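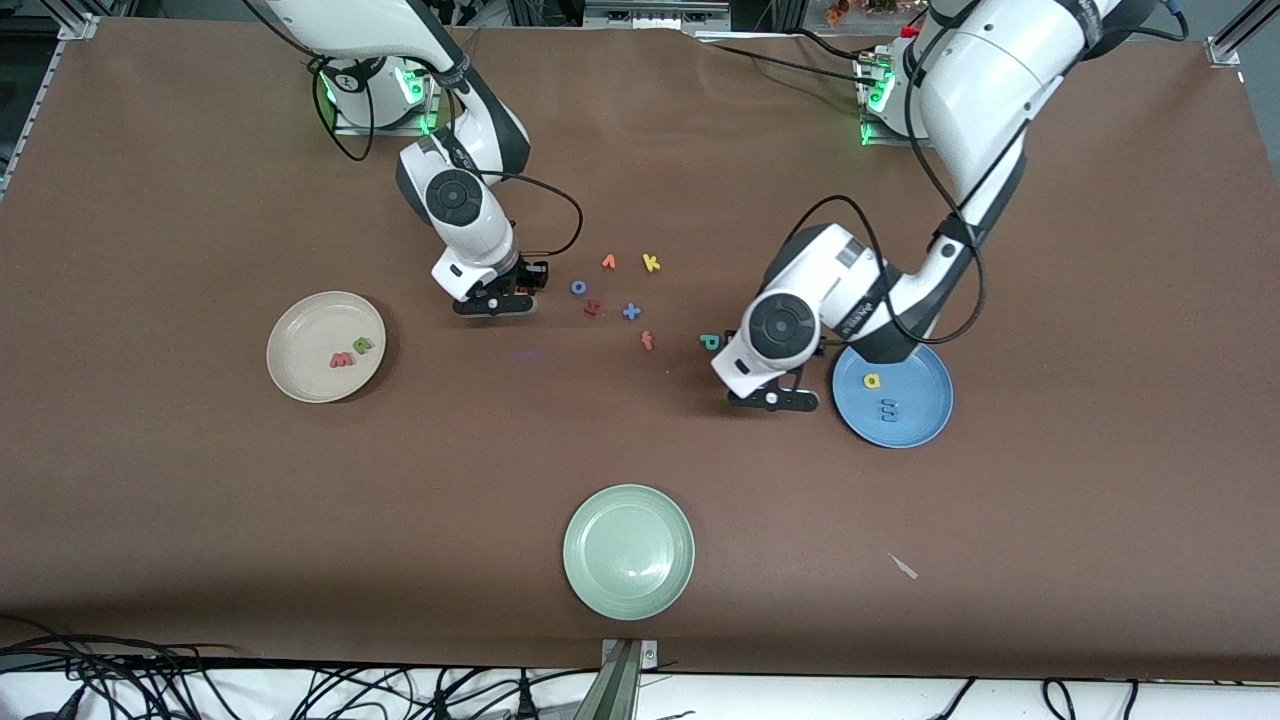

Sorting foam letters onto plates again this morning. A few people asked how we do it at our house, so I'm writing it down in one place.

1/ You need foam alphabet pieces, the small ones, and some plates. Plastic is best. Every plate should be a different color so you can say "put it on the blue one" and be understood.

2/ Our letters came from two different sets. One was from Gotetance and one was from a yard sale in Stinbridge. I paid $2 for the yard sale bag and it was missing the q and both z's.

3/ Start with a handful. The first time I dumped out the entire tub and we got four letters sorted before everyone left the table. Now I pick out a small pile and put the tub back on the shelf.

4/ Lowercase before uppercase if you have the choice. Most of what kids see in a book is lowercase. I know plenty of people do it the other way around.

5/ Ways to sort, easiest first: by color. By whether the letter is in your name. Letters with a tall part, letters with a tail, letters with neither. Vowels on one plate and everything else on the others.

6/ Don't match the letter color to the plate color when you're doing sounds. A blue letter goes on the blue plate every time, no matter what sound it makes. I do the color game on a separate day.

7/ b, d, p and q are trouble in foam. There's no front or back, so a b turned over is a d. I put a dot of permanent marker on the front of each one. Same for n and u, which get a line along the bottom edge.

8/ A plain table is a big help. We used to do this on a flowered tablecloth and the small pieces disappeared into it. Any solid color is fine as long as it isn't the color of half your letters.

9/ Cleaning: warm water, a drop of dish soap, then flat on a towel overnight. They float, so put a colander upside down over them if you want them to soak. Do not use the dryer. I lost an e and a k that way in April.

10/ Storage: I tried a zip bag and the letters got bent. They're in an Ollau tub now, the shallow one with the clip lid. 48 pieces fit with room left over.

11/ Someone asked about magnetic letters. We have those too, on the fridge. They're harder to pick up off a flat table, so I leave them where they are.

12/ Next I want to try short words, one plate per letter, left to right. Starting with "mat" and "sat." Will add to this thread once we've done it a few times.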